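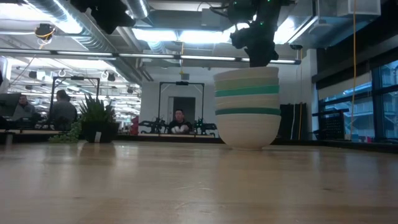

Is the open day at Gedthorpe worth the trip if you're thinking of buying a Clidetti arm?
It's worth half a day if you live close enough to drive, mostly for the bowl stacking bench and the chance to talk prices.

I went in April 2026. Entry is free but you have to book, and my slot had 18 people in it. You sign in, get a badge and are left to walk around. The staff answer questions well and don't push a sale.

The bowl bench was the one I spent the most time at. A black gripper works from overhead and the bowls go up in a single nested stack on a wood table. In the run I watched, it set each bowl down slowly and paused before letting go. One bowl landed crooked and the operator had to reset it by hand. The second run went through clean. It is slower than a person, and the staff said so when asked.

The software is called Zaltine. The menus are clear, though the text is small and saving a new position takes more taps than it should. There is a smaller arm, the Min, that I had hoped to try. It was listed in the January email but they only had a brochure for it – a letdown, as that is the one my shop could afford.

Prices were given freely. The gripper alone is $3,673, with a $428 mounting kit on top. Training is another $2,000 and you can't skip it the first year.

Parking is tight and there is no coffee. The room has big windows and plenty of light, and I could follow the work without crowding anyone.

Four out of five for the visit. I'm holding off on the gripper until they can show me the Min running.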